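Climwood Hall Rooms to Reopen Monday After Ceiling and Lighting Work

The two connecting ground-floor rooms at Climwood Hall will reopen to the public on Monday, following the completion of repainting and lighting work, the Montoya Parks and Recreation Department has announced.

The rooms, which are used for community classes, club meetings and small private events, were closed for 4 weeks while crews from Clarketine carried out the work. The walls and ceilings were repainted white, and the older light fixtures were inspected, cleaned and, where necessary, rewired.

The department said the rooms had drawn regular complaints about poor light in the evening, particularly from sewing and drawing classes. A survey of hall users last winter placed lighting first among requested improvements, ahead of parking and storage. 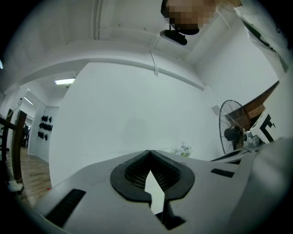
Fluorescent lighting has been kept in both rooms. The department considered replacing all of the fixtures but decided to keep those that passed inspection and to put the savings toward the paintwork. New tubes were supplied by Nistier under the city's existing maintenance agreement.

The beams were left exposed and painted to match the ceiling. An earlier proposal to install a suspended ceiling was withdrawn after users objected to the loss of height, and the department said there are no plans to revive it. Pipes and cables that run overhead also remain in view, so that maintenance staff can reach them without opening a panel.

The hall has 1,445 registered users across its weekly programs. Classes that were moved to the Montoya library annex during the closure will return to their usual rooms and times. Instructors who stored supplies at the annex are asked to collect them before their first class back at the hall.

Occupancy in each of the two rooms is limited to 20 people, as before. Groups expecting a larger attendance should apply for the main auditorium, subject to availability.

The department also reminded hall users that nothing may be hung from the beams, pipes or light fixtures. Decorations may be attached to the walls with removable tape only. A damage deposit of $700 applies to private events and is returned after the rooms have been inspected.

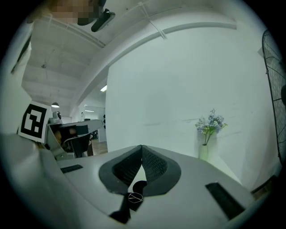
Do groups with a standing reservation need to apply again?

Standing reservations made before the closure remain in effect, and no new application is required. Groups that wish to change their day or time should contact the hall office before the rooms reopen.

Bookings for June are now being accepted at the hall office and through the department's online calendar. Rental rates have not changed. The side entrance will be used for evening programs, and the main doors will be locked at 6 p.m.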